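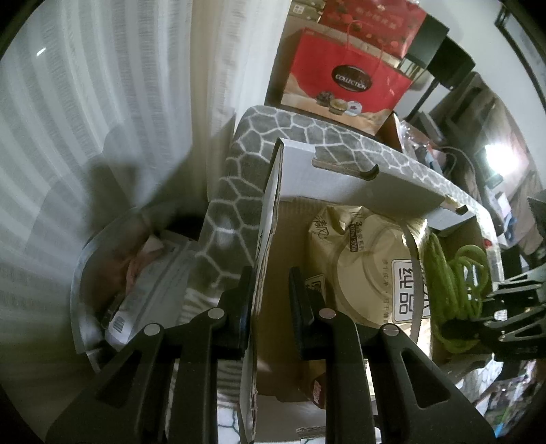

Fig. 4. Open carton, white outside and brown inside.

4. Entering and Sealing a Nomination

This section covers the entry of a nomination for the Drornstead Peace Medal in Gresteck, from first draft to sealed file. Account set-up is in Section 3. Scoring by the jury is in Section 5.

4.1 Before you start

You need a nominator account with the status Confirmed, the nominee's full name as it should appear on the medal, and a signed Form 2226. Two signatures are required on the form. Neither may be the nominee's.

CAUTION: Do not open the same draft in two browser windows. The window saved last overwrites the other, and the earlier text cannot be recovered.

4.2 Creating the draft

1. Log in and select Nominations > New.
2. Select the prize year. Past years are grayed out.
3. Choose Person or Organization. This setting is locked after the first save.
4. Type the nominee's name. The engraving line holds 32 characters, including spaces. Longer names are accepted in the record, but you must enter a short form for engraving.
5. Enter the country of residence. For nominees with no fixed residence, choose Not Stated.
6. Select Save Draft. A draft number appears at the top right.

Note: Letters with accents and dots are stored as typed. "Aslı Işık" and "Asli Isik" are treated as two different nominees. Check the spelling before you save.

4.3 Writing the statement

1. Open the draft and select the Statement tab.
2. Paste or type the statement. Tables and footnotes are removed on saving.
3. State what the nominee did, where, and during which period. Work planned for a later date belongs in the Outlook field.
4. List other prizes received, if any, under Prior Honors.
5. Select Check. Fields with errors are marked in red.
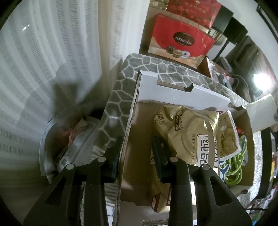

Normand Bélanger asks whether a statement can be changed once the file has been sealed, for instance when a nominee takes public office in the meantime. It can't. Use Add Notice on the sealed file instead; the notice is shown to the jury next to the original statement.

4.4 Attaching evidence

1. Select the Evidence tab, then Add File.
2. Upload PDF files only. The limit is 40 MB per nomination.
3. Give each file a plain title, such as "Ceasefire talks, letter of thanks".
4. Mark each file Public or Jury Only.
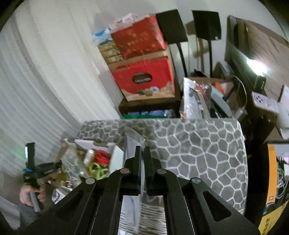

Paper evidence is accepted only if the box Originals by Mail is checked before sealing. Write the draft number on the cover sheet and send the package to the Lorncombe office. Do not laminate or staple originals. Fragile letters go into clear, thin plastic like the piece pinched between the two black fingers, with the cover sheet left outside it. Originals are returned in May.

4.5 Sealing

1. Select Review and read all tabs.
2. Upload the signed Form 2226.
3. Select Seal Nomination and enter your password again.
4. Save the receipt.

CAUTION: Drafts not sealed by 5 p.m. on closing day are deleted overnight.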